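Can a robot tidy your bedroom yet?

Short answer - sort of. Long answer, keep reading.

Robots are brilliant at some jobs. They can weld a car door in exactly the same place all day long and never ask for a snack. So why can't one pick your pyjamas up off the floor?

Because your house is a mess. Sorry, but it is! In a factory every part turns up in the same spot, the same way round. At home, nothing does. Shoes here, bag there, a sock under the sofa. A robot has to look at all of it and work out what is what.

The trouble with soft stuff

Try this. Put a mug on the table and pick it up. Easy. It was mug shaped before and it's mug shaped now. Now pick up a T-shirt by one corner. Different shape! Drop it and pick it up again. Different shape again!

Cloth flops. It folds over itself and hides its own corners. You don't even think about it, your fingers just feel where the edge is. Most robot hands have only two fingers and alot of them can't feel much at all. Imagine getting dressed in oven gloves.

Then there's knowing how hard to squeeze. Too soft and the cloth slips out. Too hard and you might grab the cushion underneath as well.
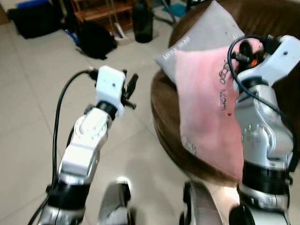 Two arms help. One can hold something still while the other one pulls it flat, same as you do when you make the bed. But two arms also have to take turns and not bash into each other, so that's more thinking for the computer.

How do they learn?

Practice. Loads of it. Sometimes a person steers the arms and the robot's computer saves every move. Hendrik Aerts teaches robots at a workshop called Zurnel, and his team did one job, folding a small towel, 3065 times. Yes, the same towel. It has a hole in it now.

After all that their robot, Temell, could fold it in 122 seconds. Time yourself and see if you can beat it. (You can.)

Then they gave it a bigger towel and it got stuck.

What about shops?

Shop jobs are a bit easier. Boxes and tins keep their shape, and the shelves stay put. Moving a full crate from one end of a storeroom to the other - robots do that already. Putting squashy bread on a shelf without squashing it is harder. So is hanging up a jumper that somebody left inside out.

So, can they do chores?

Hoovering a flat floor, yes. Mowing a lawn, yes. Folding washing, slowly, and somtimes. Tidying a whole bedroom they've never seen before, with a cat in it? Not well enough to leave them to it.

Your turn

Put on thick gloves. Use only your thumb and one finger on each hand. Now fold a pillowcase and ask a friend to time you. Then try it with one eye shut.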